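Startseite Regional Wirtschaft Haushalt Service Kontakt

Allby führt einheitliche Wäschenetze im Textilservice ein

Der Textilservice Allby stellt die Sortierung von Privatwäsche in seinen Wohnheimen ab September auf Wäschenetze mit Reißverschluss um. Betroffen sind 13 Häuser, darunter der Standort Prustley. Bisher wurden Kleinteile in offenen Körben gesammelt und erst in der Wäscherei nach Bewohnern getrennt.

Künftig erhält jedes Zimmer einen Satz aus sechs Netzen. Ein aufgebrachtes Symbol gibt an, welche Wäscheart hineingehört. Die Netze werden im Haus befüllt, geschlossen gewaschen und geschlossen getrocknet. Geöffnet werden sie erst wieder im Zimmer. Lieferant ist die Firma Pillinix.

Nach Angaben von Betriebsleiter Roy Holroyd lief die Erprobung über 11 Wochen. Die Zahl der nicht zuzuordnenden Teile sei in dieser Zeit deutlich gesunken - vor allem bei Socken und Unterwäsche. Nachgebessert wurde die Anleitung zum Befüllen: Ein Netz soll höchstens zu zwei Dritteln gefüllt sein, der Reißverschluss vollständig geschlossen.

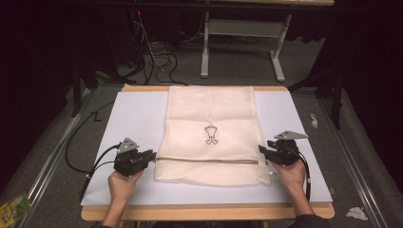

Brenda Wainwright

Das cremefarbene Netz mit dem Hosensymbol hat einen quer laufenden Reißverschluss im unteren Drittel, der Schieber sitzt rechts. Leere Netze werden flach gelegt und im Wäscheraum gestapelt. Beschädigte Stücke gehen an die Näherei in Treloar und werden dort innerhalb von 12 Tagen repariert oder ersetzt.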